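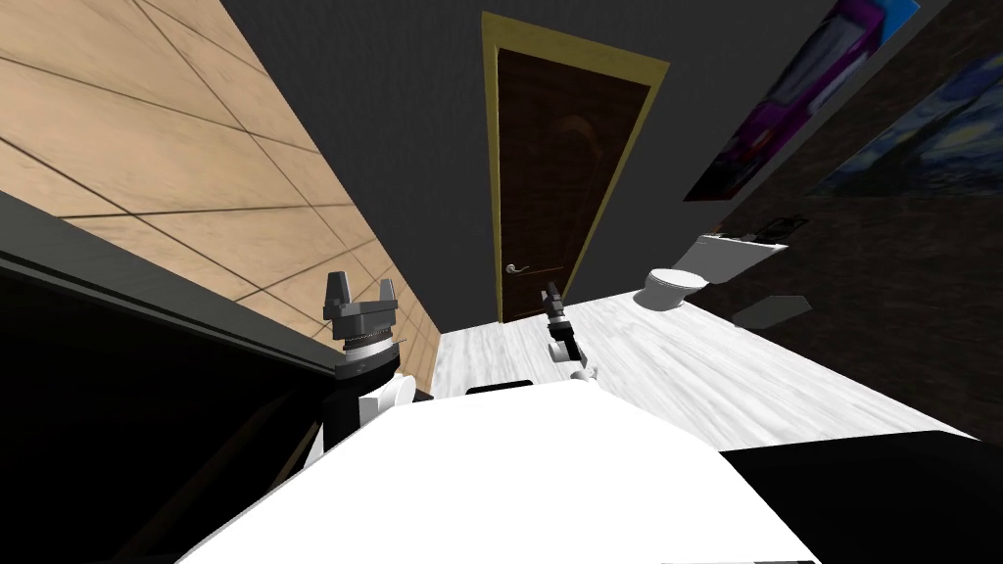

Spring Opening Checklist for the Grilgate Cabin

Home | Cabins | Rates | Owner Notes | Contact

March 6, 2018

I go through this same list every year before the first guests come up to Grilgate, and I've started typing my comments in as I go so the folks at our sister place in Cisside can use them too. OK means OK. Anything marked FIX has to be done before I open the booking calendar, and WATCH means I'll look again next month.

OUTSIDE

1. Porch boards and steps: FIX
Second step from the top has a soft spot on the left side. I stood on it and bounced (very scientific) and it gave more than I like. New board is on my list, and I'm going to do the one below it while I have the saw out.

2. Porch railing: OK
Pushed hard on every post. The corner one by the grill used to wiggle but the long bolts I put in last fall are holding great!

3. Driveway and parking pad: WATCH
February was rough on the gravel. There's a washout by the culvert, and a low car could scrape there. I've ordered a load from Murthy Stone and they'll call when the truck is free.

4. Grill and propane: OK
Soapy water on the hose and the fittings, no bubbles. Scrubbed the grates, found a mouse nest in the cart, evicted it.

5. Fire ring: OK
Raked out. Still 8 feet of clear ground all the way around it. Please don't let guests drag the bench closer, they always want to.

HOT TUB

6. Cover and straps: FIX
One strap clip is cracked. The cover itself is fine, still light enough to lift by myself, but I won't rent the tub with a strap that doesn't lock. Replacement clips come in a pack so I'll drop the spares off at Cisside.

7. Breaker and GFCI: OK
Tripped it with the test button, reset it, tripped it again. Good.

8. Fill and water test: WATCH
It holds 300 gallons and takes forever off the garden hose, so start it before you do anything else (I forgot, again). Test strip looked fine, but I'll check again once it has been up to temperature overnight.

INSIDE

9. Smoke alarms: OK
All 5 chirped when I pushed the button. New batteries in every one whether they needed it or not.

10. Carbon monoxide alarm: FIX
The date on the back says it's past its life. It still beeps, but that only tells you the beeper works. New one goes in the hall outside the bedrooms.

11. Fireplace and chimney: OK
The sweep came in February and left his slip in the kitchen drawer. Damper opens and closes all the way. Ash bucket has its lid, hooray, last year somebody took it home with them.

12. Fire extinguishers: OK
Needle in the green on both. The kitchen one was hiding behind the paper towels, so I moved it to the hook by the back door where people can see it.

13. Water heater: WATCH
Turned down a hair, it was running hotter at the tap than I want with little kids staying. Tiny bit of rust on the drain valve. No drip.

14. Loft ladder and rail: OK
Tightened two screws. The "no jumping" sign is still up and I'm sure it's still being ignored.

15. Windows and locks: OK
Every bedroom window opens from the inside without a fight. The back bedroom needed some candle wax along the track.

PAPERWORK

16. Guest binder: FIX
The emergency page still has the old number for the Zastarside road crew. Reprint it, and add a line about where the water shutoff is. I get that phone call at least once a season.

17. Repair money: OK
I set aside $300 for the opening fixes. The strap clips, alarm and porch boards should fit inside that. The gravel comes out of the road fund.

Next look: after the gravel is down, and I'll bring the good level for those steps.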